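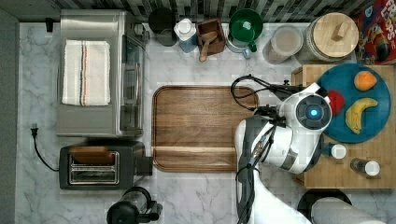
Feed Intake Notebook – Larkirley Dairy Unit, May

Entry opened 6:40 a.m. Recorded by Tamara Ilie. Copies to Senan Costello and Kiros Tefera.

Purpose of the entry

This entry covers the third week of the silage comparison in the east barn. The trial sets last season's grass silage, cut at Larkirley, against the grass and clover silage bought in from Stiscombe. The milking group stands at 53 cows. All of them remain on the same concentrate allowance, fed in the parlor, and no change to that allowance is permitted before the trial closes.

The entry also records a fault in the weighing of refusals, the steps taken to correct it, and the decision on which figures will be kept.

Morning feeding

The mixer wagon was loaded at 5:15 a.m. by Vasilică Anghel. Silage was taken from the open face of the Stiscombe clamp, and the loose material at the foot of the face was set aside and not used. The face was cool to the hand across its full width, with a small patch of white mold at the right shoulder under the sheet. That patch was cut out to a good arm's depth and discarded. The sheet was put back and weighted with tires.

Mixing time was 14 minutes. Earlier in the trial it had drifted, because whoever was loading tended to leave the wagon running while fetching the minerals. Minerals are now to be weighed out the evening before and left in the lidded bin by the feed passage.

Chop length looked acceptable. The long material was still in evidence after mixing, and there was little sorting along the barrier in the first hour. Two of the older cows at the north end pushed feed forward out of reach as usual. It was swept back at 8:00 and again at 10:30.

Fault in the refusals weighing

Refusals from the previous day were collected before fresh feed went down and were weighed on the platform scale. The reading seemed high for the quantity in the barrow. Mr. Anghel repeated the weighing and obtained a different figure. A third attempt gave a different figure again.

The platform was lifted and cleaned. A stone was wedged between the plate and the housing on the drain side, together with a good deal of packed feed. With these removed, the scale returned to zero and held there. It was checked against the test weights from the calf house and read correctly at each step.

It cannot be established when the stone became lodged. The weighings in the notebook for the first week are steady and follow the expected pattern. Those for the second week are uneven from the third day on, and the handwriting beside one of them reads "again?" with no initials. Colleagues are asked to initial every remark, including doubtful ones.

Decision on the figures

Discussed with Mr. Costello by telephone at 9:20 a.m. It was agreed that:

- first-week refusals will stand as recorded;
- second-week refusals from the third day on will be struck out with a single line, left legible, and excluded from the intake calculation;
- the trial will be extended to replace the days lost, provided the Stiscombe clamp holds out;
- the platform will be lifted and brushed down each morning before use, and the person doing so will sign the sheet.

Mr. Tefera was not available for the call. His view is wanted on whether the milk records for the struck-out days can still be used on their own. My own opinion is that they can, as the parlor meters were not affected, but they would say nothing on feed efficiency and should be reported separately.

Milk and cow condition

Yields in both groups are holding. There is a slight lift in the Stiscombe group since the changeover, too small and too recent to be given any weight. Butterfat results are still with the laboratory. The sample bottles went out with the tanker driver, and the receipt is clipped inside the back cover.

Dung was scored at midday. It was somewhat looser in the Stiscombe group, as might be expected with clover, but within the normal range. No cow was off her feed. One heifer was favoring the left hind foot on the way out of the parlor. She was put through the crush, a small stone was removed from the sole, and she walked sound afterward. She stays in the trial.

Water troughs were tipped and scrubbed in both pens. The float valve in the south pen is slow to close and has been wasting water onto the bedding. Sebastião Mendonça has the replacement part and will fit it between milkings.

Stock of silage

Mr. Mendonça measured the Stiscombe clamp again in the afternoon. His estimate of what remains is lower than the delivery note would suggest, and the difference is most likely in the density assumed for the back end, where the clamp was filled last and rolled least. A core is to be taken from there before the extension is confirmed. The corer is on loan to the Radu farm and has been requested back.

Outstanding

Core sample from the back of the clamp – Mendonça.

View on the use of milk records for the excluded days – Tefera.

Spare test weights for the feed passage, so that the calf house set need not be carried over – Costello to approve the order.

Printed sheet for the daily scale check – Ilie. A draft is pinned up by the scale, and corrections may be written on it directly.

Evening feed down at 4:50 p.m. Refusals scale at zero before and after use. Entry closed, T.I.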